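Prutine Hand-Held Gripper: Slipped and Dropped Packets FAQ

Maintained by Alper Canpolat. Applies to all two-jaw units issued for the snack and small-packet sorting tasks.

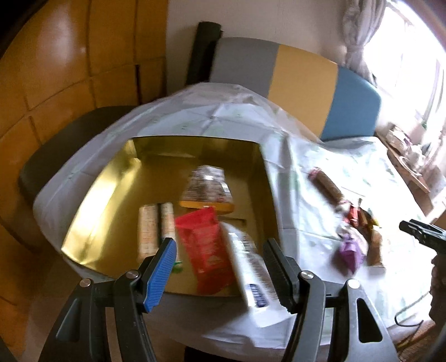

In February we began getting reports of packets leaving the jaws partway through a lift. The fault was logged under several names (drop, slip, creep, late open) before it was recognized as one problem. The answers below replace the earlier notice. Anything that contradicts them in older task sheets should be ignored.

What is the fault?

The jaws close on a packet, the trigger reads fully closed, and the pads then open by a small amount while the hand is moving. The operator usually feels nothing. A stiff carton will often stay in place. A flexible packet held by its seal will slide and fall, most often while passing over the rim of a box.

What causes it?

A loose pivot screw. When a screw backs out, the linkage arm gains side play. The trigger position is measured at the handle, so the recorded opening stays the same while the real opening changes. On the returned units we inspected, thread locker had been left off during a service swap at Somard. Units that never went through that service have not shown the fault so far.

Is it a safety matter?

Yes, in two ways. A screw that has backed out can fall into open packaging, and a screw in a food packet is a reportable event. Side play also opens a gap between the inner and outer arms that can pinch a fingertip. There has been one pinch injury, minor, with the skin not broken. No loose screw has been found in a packet.

How do I check my unit?

Power down and unplug the cable from the handle.
Hold the handle still and push each finger pad sideways with your thumb.
If the pad moves and the handle does not, the unit fails.
Look at each pivot screw from the side. The head should sit flat against the arm. Any visible thread is a fail.
Repeat for the other jaw, even if the first one failed.

The check is due before the first episode of a session and again after every 100 episodes.

My unit failed the check. Can I tighten the screw and carry on?

No. A screw tightened without thread locker will hold for a short time and then back out again, and the second time is harder to trace. Tag the unit, write down the last episode number, and send it to the Weerasinghe bench. The bench cleans the threads, applies new compound and lets it cure overnight before the unit goes out again.

A screw is missing. What now?

Stop the session. Leave everything on the table where it is, including packets that were already moved. Search the box first, then the cloth, then the floor. Lift the cloth by its corners toward the middle so that anything caught in a fold stays inside it. If the screw is not found, all open packets from that session are thrown out and the sealed ones are wiped and inspected. Report the time to the nearest minute if you can — 10:40 is more useful to us than "before lunch."

Does pad color matter?

No. Blue and black ribbed pads use the same rubber and the same mounting. A unit with one of each is within spec. Replace a pad when the ribs are worn smooth or when it lifts at a corner, whatever its color. A worn pad also drops packets, so rule it out before you report a screw fault.

How do I tell a worn pad from a loose screw?

A worn pad slips at the start of the lift, with the arms rigid. A loose screw lets go later, usually when the wrist turns. If you cannot tell, report it as a screw fault. Several units have arrived with both.

Which packets are most affected?

Long, light packets picked up near one end, and anything with a crimped seal. Glossy film is worse than matte. Rectangular packages that can be gripped across the body are affected least, and for that reason they make poor test items. Use a long packet if you want to reproduce the fault.

What happens to episodes already recorded with a faulty unit?

Roughly 900 episodes are on hold. Of those, 400 have been reviewed so far. An episode is released if the packet stays in the jaws from pick to release and the measured opening agrees with the video. Everything else is marked as a hardware failure and kept apart from operator errors. Please do not delete your own episodes. Two operators did this in good faith, and the failures they removed were the ones we needed.

Will a drop count against my success rate?

Drops from units later confirmed faulty are removed from the operator figures. Drops from sound units still count. If your figures changed in February and you were not told why, ask for the unit history.

Does the fault affect two-handed work?

Yes, and it is harder to see there. When both grippers are over the same table, a packet lost by one is often caught or nudged by the other, and the episode looks like a success. Check both units before starting. If one fails, both are taken out of use until the pair has been recalibrated together.

Should the cable be checked as well?

Yes. A cable that drags on the table edge pulls on the handle and adds to the side load. Leave enough slack for a full reach and keep the loop clear of the items being moved. A cable fault alone does not produce this symptom; it shows up as missing trigger data.

Is there a permanent fix?

Fudura is making a shouldered screw with a locking washer. The first set is in trial on 10 units. Until the trial is signed off, the manual check remains in force for every unit, including the trial ones.

Who do I contact?

Send hardware reports to the Weerasinghe bench with the unit tag and last episode number. Questions about held episodes go to Alper Canpolat.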